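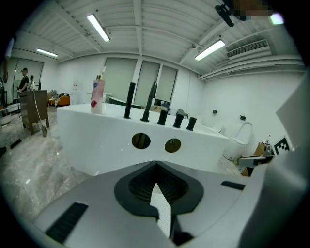 Which of the two finger sets should go into the next round of bathroom trials?

The ribbed set from Lorkano. It held the pump bottle and the faucet handles with less closing force than the flat set, and operators needed fewer second attempts at the tub rim.

Home | Projects | Reports | Partners | Contact

Odevus hand-held gripper comparison: progress report
Jun 27, 2025
Prepared by Lutz Sauerland for Přemysl Kováčik, Prestov

1. Work done in this period

The comparison moved from the bench to the bathroom showroom in April. Three tasks are now defined: turning a short handle on the tub rim, moving a pump bottle along the rim, and lifting a small part off a low stool. Each task was run 16 times per finger set, by one operator working two grippers.

The flat set completed 67 percent of the handle runs without a second attempt. Most of the misses came from the pads sliding on the round black handles. The ribbed set slid less but is wider at the tip, and it touched the neighboring handle when the approach was not straight.

Tracking uses printed square markers. On the hand-held units they sit on a cube at the side of the housing, and one more marker stands near the back wall. Tracking dropped out in 2 sessions when the operator's forearm covered a cube. The glossy floor and the ceiling tubes gave no false detections after exposure was fixed.

The stool task is done seated, with the tub straight ahead of the operator and both grippers starting low over the perforated top. 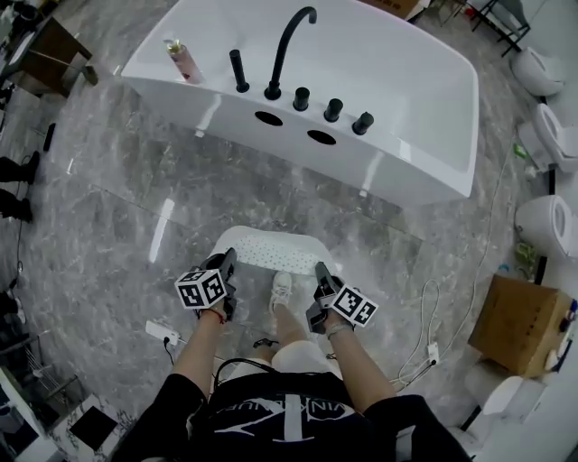 2. Open items

Krajčí has the drawing for a narrower ribbed tip. Parts are ordered but not delivered.

Time sync between the head camera and the gripper cameras still drifts over long sessions. Short sessions are used until the new controller firmware is tested.

The wrist angle for the handle task is not yet written into the operator sheet.

3. Budget

Spending is within plan. No change to the staffing line is requested.

Related reports
Finger pad wear, bench results
Marker cube mounting, revision 2
Camera exposure settings for glossy surfaces

Contact: Odevus project office | © 2025 Prestov | Back to top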